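4. Recogida de demostraciones para la tarea de verter

En esta sección describimos cómo fueron recogidos los ejemplos con los que se entrena la política de vertido. La tarea es sencilla de enunciar: el brazo sujeta un vaso con material granulado y debe vaciarlo en un cuenco de acero inoxidable.
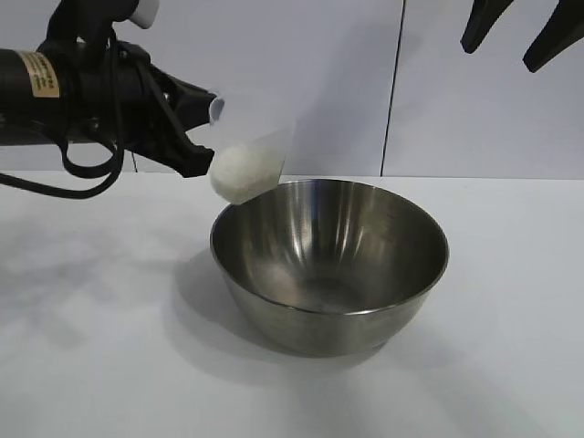
Figura 3. Demostración de vertido en curso. La pinza mantiene inclinado el vaso translúcido junto al borde del cuenco; el material granulado blanco se encuentra cerca de la boca del vaso.

4.1. Puesto de trabajo y teleoperación

Todas las demostraciones se hicieron sobre la misma mesa blanca, con una cámara fija que observa el espacio de trabajo. Elegimos un vaso translúcido porque permite distinguir el material a través de la pared, y esto facilita mucho la anotación posterior. Como contrapartida, el contraste entre el vaso, la mesa y la pared clara es bajo, y en nuestras primeras pruebas el detector de contornos perdía el borde del vaso con frecuencia. Decidimos no cambiar el color de la mesa, ya que las condiciones de un laboratorio real tampoco se pueden elegir siempre.

El operador controla el brazo mediante Poleo, la interfaz de teleoperación desarrollada en nuestro grupo. Poleo transmite la posición deseada de la pinza y su apertura, pero no devuelve al operador ninguna sensación de fuerza. Por este motivo el operador depende de la vista para saber cuándo el material comienza a deslizarse. Tres operadores participaron en la recogida (C. Wieser, L. Ó Riain y R. Tully), los tres con experiencia previa en el sistema.

4.2. Protocolo

Cada demostración comienza con el vaso ya sujeto y termina cuando el operador lo devuelve a la posición vertical. El agarre no forma parte de la tarea. Entre una demostración y la siguiente se modificó la posición del cuenco sobre la mesa, y también la cantidad de material, que se medía con una cuchara y no con balanza. Reconocemos que esta medida es poco precisa.

Pedimos a los operadores que inclinaran el vaso en dos fases. En la primera, el vaso se acerca al borde del cuenco con una inclinación moderada. En la segunda, la inclinación aumenta despacio hasta que el material cae. La pausa entre ambas fases resultó útil para segmentar las trayectorias, aunque no todos los operadores la respetaron de la misma manera: en las demostraciones de uno de ellos apenas se aprecia.

Una dificultad que no habíamos previsto fue el comportamiento del material. El granulado fino tiende a formar un montón compacto junto a la boca del vaso, que permanece inmóvil durante un tiempo y luego cae casi de una vez. Una política que aprende solamente a partir de la posición del brazo no puede anticipar este momento. Por ello conservamos la imagen de la cámara fija como entrada del modelo en todos los experimentos de la sección 5.

4.3. Selección y anotación

En total se grabaron 500 demostraciones. Después de la revisión quedaron divididas en tres grupos: 235 sin ningún derrame, otras con derrame leve fuera del cuenco, y 12 que se descartaron por fallo de comunicación con la pinza. Las demostraciones con derrame leve no se eliminaron — contienen correcciones del operador que consideramos valiosas —, pero llevan una etiqueta propia y su peso en el entrenamiento es menor.

La anotación se realizó con Nostine, nuestra herramienta interna. Para cada demostración se marcaron dos instantes: el primer movimiento visible del material y el final del vertido. S. Duggan anotó el conjunto completo y M. Tully repitió, de forma independiente, una parte de él. Las discrepancias se concentran en el primer instante, sobre todo cuando un reflejo en el interior del cuenco dificulta ver la caída de los primeros granos. En estos casos se conservó la marca más temprana.

Cabe señalar una limitación adicional. El conjunto contiene un único tipo de vaso y un único cuenco, de modo que los resultados no deben extenderse a recipientes de otra forma sin nuevas demostraciones. En la sección 5.3 presentamos una prueba preliminar con un recipiente de boca más estrecha.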